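Household Textiles, Unit 3: Folding Large Pieces
Handout revised 15/10/2025 – Beat Frei

By now you have all read the Stojanovska chapter, or at least carried it around. Her claim is that a large cloth has no natural folded state and must be talked into one. Bring a large cloth and you will see what she means.

Start with the pinch. Take the lower edge, lift, and let the weight pull the creases into a fan before you decide anything. Students who decide first end up with the shape known in this course as the Londineck dumpling. 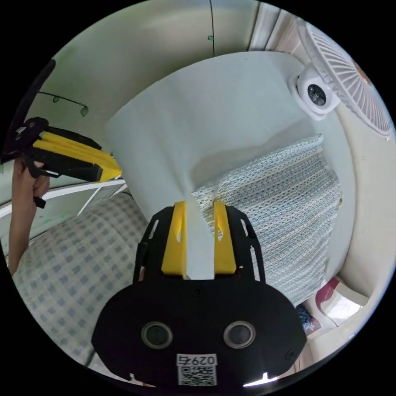
The second hand waits. It comes in once the cloth has stopped swinging, takes the nearest free corner, and goes no further than that. Two hands arriving together make a rope.

Knits are a separate misery. Anything open or lacy stretches under its own weight, so lay it on a flat top and fold it there, loosely. Do not press. The Sundine method calls for pressing, and the Sundine method was written for tablecloths.
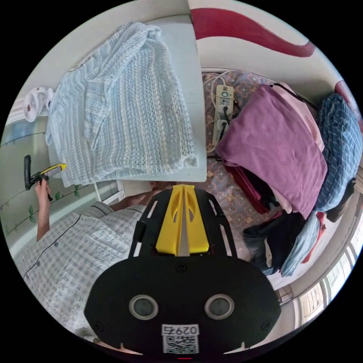

Fig. 2. Open-textured knit, loosely folded on a white table.

For the January practical: one sheet, one blanket, one knit, 3 folds each at most. Written notes, 300 to 500 words. Last year somebody handed in 2,811, nearly all of it about fitted sheets. I read it. Fitted sheets are in Unit 4.

Reading: Sondby, the part on edges. Skip the preface.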